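Looking After a Desk You Use Every Day

A desk in daily use collects skin oil, coffee, pencil dust and crumbs, mostly in the strip nearest the chair. Most of it comes off with a cloth and warm water if you don't leave it for months. These notes cover wood and wood-look desktops and the things that usually sit on them.

Weekly wipe

Take everything off first. Wiping around a monitor stand or a pen cup leaves a ring of dust that turns gray and greasy.

Use a soft cotton or microfiber cloth, damp but not dripping. Wring it until no more water comes out, then wring it once more. Start at the back and work toward the chair. Follow the grain, even on a printed surface, as streaks show less that way. Go over it again with a dry cloth.
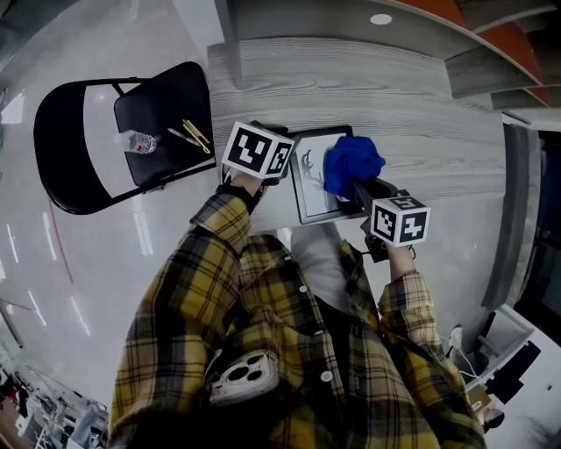 A blue cloth at a light gray wood-grain desk.

Keep one cloth for the desk and don't let it join the kitchen rags. A cloth that has picked up cooking grease will put a film on the desktop that you then have to clean off. Wash microfiber without fabric softener and let it air dry.

For the greasy strip along the front edge, add 8 drops of dish soap to a quart of warm water. The Prunel desk cleaner works too, but it costs more and I see no difference on a sealed top. Skip anything with ammonia on varnish.

Marks and stains

Coffee rings: Warm soapy water first. If the ring stays, lay a damp cloth over it for seven minutes and wipe again.

Ballpoint ink: Rubbing alcohol on a cotton swab, tested underneath the desk first. Dab, turn the swab, dab again. Alcohol will take the finish off shellac, so leave old furniture alone.

Tape residue: Rub in a little cooking oil, wait, then lift it with a plastic card. Wash the spot with soapy water afterward or it will attract dust.

White heat marks: These are in the finish. On lacquered wood a thin coat of paste wax sometimes hides them. On a printed top they are usually permanent. 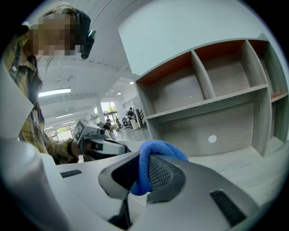 Sleeves, cuffs and watch straps

Fine scratches in front of the keyboard often come from shirt buttons and watch buckles. A desk pad takes care of this. Ours is a felt one from Zidness, 30 inches wide, and it covers the keyboard and mouse with room left over. Shake it out when you do the weekly wipe. Felt holds grit, and grit under a pad scratches as badly as a buckle.

If you wear flannel at the desk, expect lint. Dark lint on a pale top is easiest to pick up with a dry cloth before any water goes near it.

Cables

Run cables down one leg only, and tie them with hook-and-loop strips. Plastic zip ties have to be cut every time you change a charger. Leave enough slack for a sit-stand desk to go all the way up. Measure at full height, 54 inches on ours with the monitor arm included, and check that nothing pulls tight.

Twice a year

Tighten the leg bolts by hand with the key that came with the desk. I do this in June and again when the heating goes on. Oil an oiled top at the same time (Brondetti clear is fine), wipe off the excess and leave it overnight. Lay oily rags flat outdoors to dry before you throw them out, as they can catch fire if left in a heap.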